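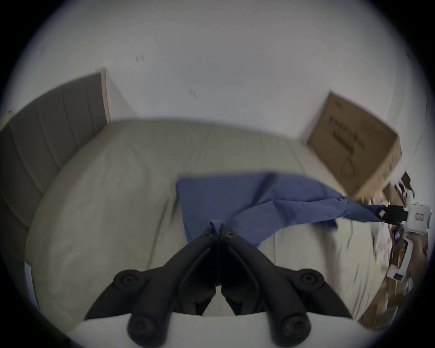
Flastari Scheduler is a posting tool for small businesses that run their own social media accounts. You write a post once, pick the networks it should go to, and set a time. Photos go in a shared library and can be tagged by hand, so a picture of a crumpled blue cloth on a bed, held in black gripper jaws, can be found later under "blue", "cloth" or "bed". Captions are saved with the photo and can be edited for each network.

The standard plan covers 3 accounts and up to 70 scheduled posts a month. The library holds 2,000 photos. Larger plans are available through Lebrun, our reseller.

What's included
Shared calendar with drafts and approvals
Comment inbox for all connected accounts
Monthly report as a PDF or spreadsheet
Email support

The comment inbox was rebuilt in March. Replies now stay with the original post – earlier versions listed them by date only. Accounts set up through Umine need to be reconnected once under Settings.

Price: $192 per year, billed in advance.

Product contact: Baptiste Vidal, Plorkarside office
Page updated 2021-05-24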